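Robot Learning from Demonstration
Handout for Session 6: What does a folding result tell you?
Instructor: Sevim Öztürkmen. Section leader: Lyle Boateng.

Before class, read the Zeser paper (methods and results, skip the related work) and the two-page Sillcombe replication note. Bring the results table with you. We will spend most of the session on it.

1. The claim

The Zeser group trains a policy on demonstrations collected with hand-held grippers in people's homes. The policy maps recent wrist images to gripper motion and opening width. It has no model of cloth, no depth input and no explicit goal. The authors say that 3,000 demonstrations are enough for the policy to pick up, fold and stack clothing in homes it has never seen.

I want you to leave class able to say which parts of that sentence were tested. My own reading is that picking was tested fairly well, folding was tested weakly, and "homes it has never seen" was hardly tested at all. You may disagree, but point to a table or figure when you do.

2. Why homes, and what that costs

The argument for collecting in homes is easy to like. Lab cloth data tends to be one towel on one table under one lamp. A bunk bed with a stack of clothes on a flowered blanket is a much harder picture for an encoder. The colors of the target and the background compete, there is print on nearly everything, and a window can wash out a whole corner of the view. 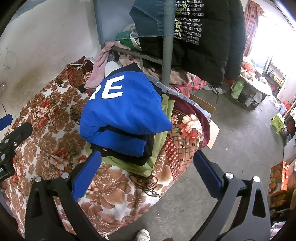
The cost is that you lose control over nearly every variable you would want to hold still. Lighting, bed height, fabric weight, who is demonstrating and how tired they are all change together. If the policy does well in one home and badly in the next, the paper gives you no way to say why. The authors call this "natural diversity." I would call it confounding until somebody shows me a breakdown.

There is a second cost that students often miss. More variety in the background does not mean more variety in the task. Go through the supplementary clips and ask how many different ways a garment is actually grasped. Most of what I see is a pinch from the sides near the middle of the garment, then a lift. A network could learn that one habit very well and look quite general across a lot of bedspreads.

3. Shortcuts

A bright, solid-colored garment with bold lettering is easy to find in an image. Suppose the policy has learned "close on the most saturated blob between the fingers." It would score well on such items and nobody reading the success rate could tell. The test for this is cheap: run the policy on garments that match the blanket under them. Sillcombe did so for a small set and reported a clear drop in grasp success. The Zeser authors replied that their training set had few such garments. That reply may be true, and it also concedes the point.

Lettering raises a related problem. Large print gives the encoder strong edges with a known orientation. Turn the garment over and the edges are gone.
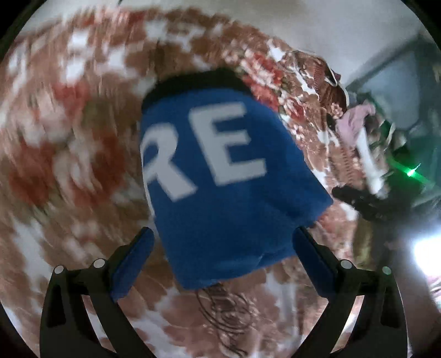
Figure 2. Blue item with "RE" lettering held between the gripper fingers. Note the motion blur in the blanket at left.

Think about what a frame like the one in Figure 2 gives the learner. The held item is readable, while part of the background has smeared. The action label for that frame comes from the estimated camera path, and that path is recovered from background features. So the frames that look best for learning about the object may be the worst ones for learning about the motion. The paper drops demonstrations where tracking fails outright. It says nothing about those where tracking is merely poor, and I could not find an error estimate anywhere in the appendix.

4. Reading the results table

Success is scored by a human watching video. "Folded" means that the rater judged the item folded. Only one rater was used for the Holloway test homes and two for Sinton, with no agreement figure for either. Look at the gap between the picking column and the folding column, then look at which one the abstract quotes.

Also missing is a simple baseline. A scripted pinch at the center of a segmented garment would take an afternoon to write. Without it we cannot say how much of the picking score belongs to learning.

5. What I do believe

The hand-held collection method is practical, and the data transfers to an arm better than I expected when I first read about it. The picking result held up at Sillcombe on ordinary garments. That is worth having. It is a smaller result than the title promises.

Questions for section (Lyle will collect written answers)

a. Design a test that separates background variety from grasp variety. You may reuse the existing demonstrations but may not collect more than a day of new ones.

b. Propose a definition of "folded" that two raters could apply without talking to each other. Try it on the clips and report where you disagreed with your partner.

c. How would you find demonstrations with poor but not failed tracking? What would you expect to happen to the policy if they were removed?

d. Boateng thinks my objection in part 3 is overstated, on the grounds that real laundry is often brightly colored. Write a paragraph for either side.

Answers are due at the start of Session 7. One page per question is plenty.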